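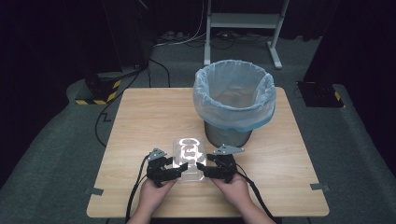

23rd May

In at a quarter past seven. Lerato had left a note on the bench saying the left gripper dropped out twice last night, both times near the end of a run. She thought it was the marker plate. I thought it was the cable, and spent the first hour finding out.

Swapped nothing at first. Plugged both grippers in, held the left one still and watched the log while I bent the cable a little at a time from the plug end up. It was fine until I got close to the grip, where the cable goes down past the hand. Bend it there and the reading on finger opening jumps, then goes flat. So the marker plate is all right and the cable has a break inside the jacket. It is the same spot that went in February. We all let it hang in that loop and it takes the whole weight every time the hand turns over.

There were 4 spares in the Jarnden box and one of them had a bent pin, so I threw that one out before somebody used it. Fitted a good one and left more slack at the grip. Fatima wants a proper clamp there. She drew one on the back of a delivery slip and it looks simple enough. Karabo can print it if he gets the printer back from the Venter job.

Since I had the gripper open I cleaned the finger joints. Gray fluff in all of them, mostly from the carpet I suppose. Cotton swabs and a bit of alcohol, then a dry wipe. The right one was not as bad but I did it as well so they would feel the same. They should feel the same. If one is stiff you start favoring the other hand without knowing it, and then the runs are no good for teaching anything about two hands.

Checked the fingertips while I was there. The left pair is wearing on the inside edge. Clear plastic is hard on them, or we are hard on them when we pick it up, because it slides and you squeeze more than you need to. I have put a new set on the order sheet. Ewan says Prutus are slow at the moment, so these will have to last a while yet.

Then calibration. Opened and closed each gripper all the way, ten times slow and ten times fast, and wrote down the end points. The right one matched the card. The left was out by 3 counts closed, which is inside what we allow, but I zeroed it again anyway and wrote the new number on the card. Old number crossed out, not rubbed out. Mpho has asked us twice to do it that way and he is right, I went looking for an old value last month and it was gone.

The table had moved. Not by much, about 15 millimeters toward the stand going by the marks. Pushed it back. Told Ewan the cleaning people should leave that corner alone and he said he would talk to them again.

After coffee did the tray task to test it all. Tray up from the table, over the bin, let go. Did 29 of those and the left gripper held its signal on every one. Two bad runs, both my own fault: I closed too early and the tray skidded. Marked them as bad and kept going. By the end my wrists were sore and I had to stop and shake them out. The grippers are not heavy but they are heavier than you think at run twenty.

Sent the log to Fatima at lunch. She wants the same again tomorrow with the Tiritov settings loaded, before anyone says the thing is fixed. Fair enough.

Still to do: clamp for the cable, new fingertips, tidy the power strips at the back — I have been saying that since I started here. Also find out who has the small hex key. It was in the tray at the front of the drawer on Tuesday and it is not there now.

Home by six. Rain most of the way.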